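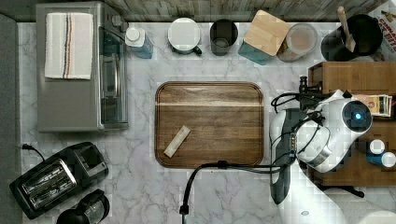
Circuit loads in the shared kitchens

The electrical survey of the Vollwood building was finished in November, and the kitchen results are the ones most tenants asked for. Oltmanns logged both counter circuits on the second and third floors over a full working week. Each circuit is rated at 20 amps on a 120-volt supply, giving a limit of 2,400 watts. For loads that run three hours or more, the working limit is 80 percent of that.

The highest reading on the second floor was 1,796 watts, at 12:20 on Thursday. No action is needed there. On the third floor the combined peak across both circuits was 3,868 watts, and one breaker carried more than 2,000 watts of it. The other was left with the refrigerator and little else. The breaker did not trip during the week, but the panel cover was warm enough for the surveyor to note it.

Drusteda will move two outlets to the lighter circuit and replace the breaker at position 14. Power to the third-floor counters will be off from 7:00 to 9:30 a.m. on the day of the work – the refrigerator stays on. Notice will go up by the elevator.

Until then, please run only one heating appliance per outlet pair. A typical coffee maker draws 700 watts or more while brewing, and a toaster oven can draw twice that. Power strips are not permitted on the counters. The Stulinik annex has its own panel and will be surveyed separately.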